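Glove cover slipping on the right hand
Nellham Automation Forum > Maintenance

stukon_fan
Our cell moves black plastic panels between the cart and the blue shelving. The grey cover on the hand bunches at the fingers and the grip drifts after nearly 300 picks. I retape every morning. 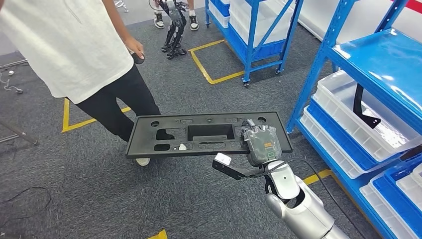
Gripping by the rim helps a bit - the cut-outs are worse.

tiedemann92
Too much tape. One band at the wrist, none on the fingers.

stukon_fan
Tried that in September. It tore at pick 248.

sulora_tech
Disagree with 92. Tape the fingers, but rezero the grip after.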